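Simulation and Planning Software Engineer – Household Mobile Robots

Skestden, Banness office. Full time, permanent. Applications are open from 05/01/2024 until the position is filled.

Skestden writes navigation and task planning software for mobile robots that work indoors. We sell the software to robot makers and do not build hardware ourselves. The team in Banness has 40 people, and you would join the planning group, which has seven.

The job

You will work on Drakos, our task planner, and on Ruvside, the simulator we use to test it. Drakos takes a request such as "bring the apple from the counter to the table" and turns it into a sequence of navigation and manipulation goals. Ruvside loads furnished homes, renders what the robot's cameras would see, and runs the planner against them every night. The current test set has 2075 episodes in 87 homes.

Most of your first year will go into three open problems. Our map builder treats doors as fixed, so a door that swings into a room can block a path the planner thinks is free. Object search is slow when the target is on a surface the robot has seen only from far away. Replanning after a failed step still starts from the full goal more often than it should.

You would own the first of these from the start. The other two are shared with the perception group. 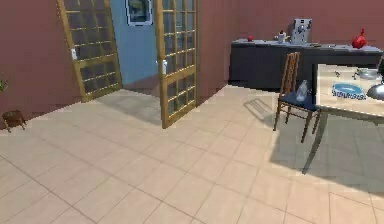 Glass is a related problem. Depth from simulated cameras is too clean compared with what our customers' sensors return on panes and bottles, and we want a noise model in Ruvside that gets closer. There is a prototype in a branch. It needs someone to finish it, write tests for it, and measure what it does to planner success. On the current release Drakos completes 92 percent of nightly episodes with ideal depth, and we expect that number to drop when the noise model goes in.

Day to day you will:

Write C++ for the planner and Python for the test tooling
Read failed episodes, sort them by cause, and file the ones that are ours
Add homes and furniture layouts to the simulator and check collision meshes
Review code from the rest of the group
Talk to customer engineers when a robot does something the simulator did not predict

What we need from you

At least three years of professional software work, in robotics, games, simulation or a similar field. Good C++ and working Python. You should be comfortable with coordinate transforms, occupancy grids and graph search, and able to explain a bug in writing to someone who was not there. A degree is fine but we do not ask for one.

Useful but not required: ROS 2, behavior trees, PDDL or other symbolic planning, GPU rendering, experience with depth sensors.

What we offer

A 37-hour week with flexible start times. Two days a week from home once you have settled in – the first month is in the office. Five weeks of paid vacation. A budget for one conference a year, whether or not you are presenting. We pay for relocation within the country and help with paperwork if you are coming from abroad.

There is no on-call duty in this role. If the nightly run breaks, it is fixed in the morning.

How to apply

Send a resume and a short note about a piece of planning, perception or simulation software you have worked on. Tell us which parts were yours. A link to code is welcome but we know that most people cannot share what they wrote at work.

The process is a phone call, a paid take-home task limited to four hours, and one visit to the office where you go through the task with two people from the group. You will get an answer after each step. We would like the new person to start by September, earlier if possible.

Questions about the role go to Faustine Vidal, who leads the planning group. Please put "Planning engineer" in the subject line. No agencies.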